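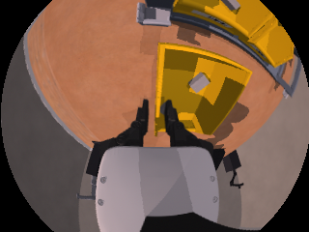
노란 상자 쪽으로 뻗은 두 손가락 그리퍼(시뮬레이션 화면)

가사·작업장 로봇

가사·작업장 로봇은 가정의 집안일이나 소규모 작업장의 잡일을 사람 대신 수행하도록 만든 기계를 통틀어 이르는 말이다. 넓은 뜻으로는 로봇 청소기처럼 한 가지 일만 하는 기기도 포함하지만, 좁은 뜻으로는 팔과 그리퍼를 갖추고 여러 종류의 물건을 다루는 조작 로봇을 가리킨다. 이 문서는 주로 후자를 다룬다.

개요

바닥 청소와 잔디 깎기는 일찍 자동화된 편에 속한다. 작업 범위가 평면이고, 물건을 집을 필요가 없으며, 한 번 지나친 곳을 다시 지나가도 문제가 적다. 반면 상자에서 부품을 꺼내 정리하기, 공구 제자리에 두기, 빨래 개기 같은 일은 대상의 모양과 위치가 매번 달라 자동화가 더디다. 공장의 산업용 로봇은 부품이 정해진 자리에 정해진 방향으로 들어온다는 전제 아래 움직이므로, 같은 팔을 일반 작업대에 옮겨 놓는다고 해서 같은 성능이 나오지는 않는다.

물건 집기와 정리

상자 속 물건을 집는 작업은 흔히 빈 피킹(bin picking)이라고 부른다. 카메라로 물체의 위치와 방향을 추정하고, 손가락이 들어갈 틈을 찾은 뒤, 상자 벽에 부딪히지 않는 경로를 계산하는 순서로 이루어진다. 작은 물체가 벽 가까이 붙어 있거나 그림자에 걸쳐 있으면 추정 오차가 커진다. 손가락 두 개짜리 평행 그리퍼는 구조가 단순하고 제어가 쉬워 널리 쓰이지만, 얇은 판이나 천에는 약하다. 흡착식은 평평한 면에 강하고, 다지형 손은 쓰임이 넓은 대신 비싸고 고장이 잦다.

손목에 단 광각 카메라는 그리퍼 바로 앞을 넓게 볼 수 있어 마지막 접근 단계에서 유용하다. 다만 가장자리의 왜곡이 크고, 그리퍼 자체가 시야의 상당 부분을 가린다.

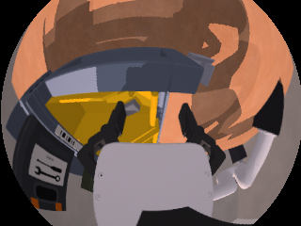
가정용 조작 로봇은 지금 사람의 도움 없이 집안일을 맡을 수 있는가?
정해진 물건을 정해진 장소로 옮기는 정도는 가능하지만, 처음 보는 집에서 여러 가지 일을 이어서 처리하는 수준에는 이르지 못했다.

시뮬레이션의 활용

실물 로봇으로 반복 시험을 하려면 시간이 들고 장비가 마모되므로, 개발 초기에는 컴퓨터로 만든 가상 작업대를 쓰는 경우가 많다. 조명과 물체의 위치를 바꾸어 가며 같은 동작을 시험할 수 있다. 공개 과제 모음인 두보라(Duvora)는 상자와 선반을 이용한 정리 과제 11종을 담고 있으며, 과제마다 시작 배치를 달리한 장면을 합쳐 모두 1295개를 제공한다. 페트렌코(Petrenko) 작업대 규격은 팔을 탁자 위에 고정하고 팔이 닿는 범위 안에 선반과 상자를 두도록 정하고 있다.

가상 환경에서 얻은 성공률은 실물에서 대체로 낮아진다. 마찰, 물체의 휘어짐, 카메라 잡음이 완전히 재현되지 않는 탓이다. 이 차이를 줄이려고 색과 조명을 무작위로 바꾸어 학습시키는 방법이 쓰인다.

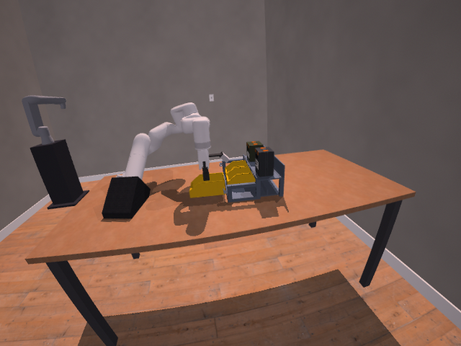
탁자 위의 흰색 로봇 팔과 회색 금속 선반(시뮬레이션 화면)

보급 현황과 한계

우모라(Wumora)는 소규모 작업장을 대상으로 부품 정리용 팔을 임대하며, 한 대가 한 번에 8시간 교대 근무를 맡는 것을 기준으로 한다. 데스티츠(Destitz)의 주방용 시제품은 그릇과 컵 2종만 다룬다. 두 제품 모두 물건을 떨어뜨렸을 때는 사람이 개입해야 한다.

남은 과제로는 실패를 스스로 알아차리고 다시 시도하는 능력, 사람과 같은 공간에서 움직일 때의 안전, 가격이 꼽힌다. 작업장에서는 바닥과 조명을 로봇에 맞추어 고칠 수 있으나 가정에서는 그렇게 하기 어려워, 작업장 쪽의 도입이 먼저 이루어질 것으로 보는 견해가 많다.

같이 보기
산업용 로봇
로봇 청소기
빈 피킹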